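Robot Handling Lab, Handout 4
Comparing Two Hand-Held Grippers

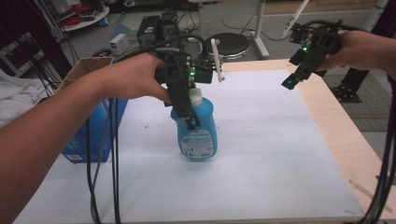
Figure 1. Lifting a bottle by the neck with the left gripper. The right gripper is held open.

Read this before the Thursday session. You will work in pairs, one person holding the grippers and one writing. Bring the log sheet from Handout 3.

1. Purpose

We have two sets of jaw pads for the hand-held grippers, the Tulberg pads and the Tollier pads. The Tulberg pads are softer and wear faster. The Tollier pads are stiffer and keep their shape, but they slip more on smooth plastic. Last February's group tested both on blocks only, so there are no useful results for bottles, jugs or anything with a handle.

2. Before you start

Check that the indicator light on each gripper is green. Open and close each jaw fully three times and watch the position reading on the Clulgate controller. It should run from 0 to 1000 and come back to 0. If it stops short, tell the instructor before you change any settings.

Lay the cables so that both arms can reach the middle of the table. A cable that pulls on the gripper will show up in the force readings.

3. Procedure

Each pair does 24 lifts, 12 with each set of pads. Use the same bottle for all of them.

Grasp the bottle at the neck, just under the cap. Close until the jaw stops moving. Lift it a short way off the table, hold for 3 seconds, and set it down. Keep the other gripper open and out of the way. After six lifts, switch hands.

Write down the jaw position at the stop, the peak force, and whether the bottle turned in the grip. A turn counts as a slip even if the bottle did not fall.

4. Working with the data

The controller stores some 3000 samples per lift. Use only the samples from the hold. Plot force against time for one good lift and one slip from each set of pads, with the same scale on all four plots.

Pärn's chapter on two-finger grasps covers the friction model you need for question 2 on the log sheet. Skip the section on suction.

Log sheets go in the tray by the door at the end of the session. Plots are due the following week.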